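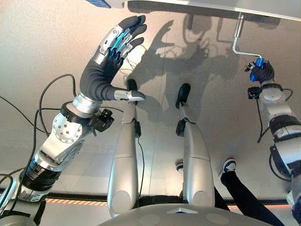
Ticket 2386
Subject: Crank table goes up, will not come down
Product: Lirberg hand-crank table, white top, blue handle
Opened by: Delphine Doucet
Assigned to: Priya Villanueva, Kowalczyk Furniture Support
Status: Closed

Dec 15, 2021, 9:12 am
Delphine Doucet wrote:
We bought this table in July. It has gone up and down without complaint until this week, when it decided it only goes up. Turn the blue handle clockwise and it rises like a good table. Turn it the other way and you get a quarter turn, a click, and then the handle spins free. We are now at chest height. I am not a tall person and I am typing this with my elbows near my ears.

The manual says "lower table by reversing direction of crank." I have reversed it 26 times. I kept a tally because I expected you to ask.

9:40 am
Priya Villanueva wrote:
Hi Delphine, thanks for the tally. A few checks before I send parts:
Is there anything heavy on the top?
Does the metal rod turn when the handle spins free, or only the handle?
Is the crank pushed all the way into the socket under the table? There should be no gap at the collar.

10:05 am
Delphine Doucet wrote:
There was a printer on it. There is now a printer on the floor, where it looks hurt. No change.
Only the handle turns. The rod sits there.
No gap at the collar. I got down on the floor to look and found a pen I had written off in the fall.

10:18 am
Priya Villanueva wrote:
If the rod isn't moving, the gearbox is probably fine. The handle grip is held on by a screw in the end, and on the down direction it can back itself out. Please look at the end of the handle for a small cap. Pry it off with a fingernail or a butter knife. Under it is a hex screw that takes the 3 mm key from the bag the table came with.

10:22 am
Delphine Doucet wrote:
You are assuming I know where the bag is.

10:24 am
Priya Villanueva wrote:
It's often taped under the top, toward the back.

10:31 am
Delphine Doucet wrote:
It was taped under the top, toward the back. I have owned this table for months and feel it has been keeping things from me.
The screw was most of the way out. I tightened it and got six full turns down before it slipped again.

10:45 am
Priya Villanueva wrote:
That's the old screw, no thread lock on it. I'm mailing a new screw and grip from the Plukstead warehouse, no charge. Until then, tighten it before each use and hold the bend of the rod with your free hand while you lower. Please don't use glue. We had a customer in Clumwood use glue.

10:49 am
Delphine Doucet wrote:
What happened in Clumwood?

10:50 am
Priya Villanueva wrote:
He has a standing desk.

Update, five days later
Delphine Doucet wrote:
Parts came. Fitted the screw, fitted the grip, went all the way down and all the way back up. The old grip is in the drawer with the pen. You can close this.

Closed by P. Villanueva. Cause: loose grip screw. Parts sent: grip, screw.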